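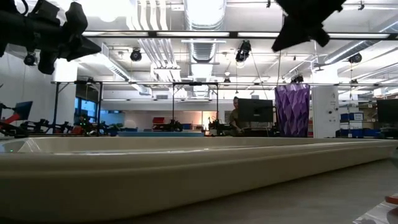

Two arms, one policy: pictures from the Litadix project

Sun 11 February

Hi all! I promised a gallery page after our last write-up and then sat on it for far too long. Litadix is our little study of how two robot arms learn to share one workspace, and the question I care most about is pretty simple: if you train on messy demonstrations, with pauses and second tries left in, do the arms get better at waiting for each other? My hunch was no. The data had other ideas.

Two arms over a basin
Both grippers are black, one coming in from the left and the other hanging down from the top, with the big cream-colored basin below. I like how much of the ceiling you get from down there – ducts, pipes, spotlights, the lot. All those lights are a headache for a vision policy, by the way. A smooth rim picks up bright streaks, and our early models loved to treat a streak as an edge. We ended up changing the brightness at random during training (Marta Onyshchenko's idea, and she had to ask me twice before I tried it).

The purple one
My favorite thing on the bench is the tall purple container with the diamond pattern, just past the basin. Facets are great for this kind of work! Each one takes the light differently, so a small change in viewpoint gives the model plenty to hold on to. Plain, smooth objects gave us far more trouble in the August runs.

Busy background
Monitors, blue bins, more arms along the benches – we left it all in on purpose. Dardo Cabral trained one version on images with the background masked out and one on the full view. The masked version learned faster at first, then fell apart as soon as we ran it without the mask. The full-view one took longer and held up much better, so that's the one we kept.

What went into it
We used 2000 demonstrations for the main model and held back 300 for testing. Clean demos only got us a policy that rushed in with both arms and bumped wrists. With the messy ones added, one arm would hang back until the other had cleared the rim. It still gets stuck now and then, with both arms politely waiting, and I haven't found a fix I like. Marta wants to try a longer history window next, and I want to try a random nudge, so we're going to run both and compare.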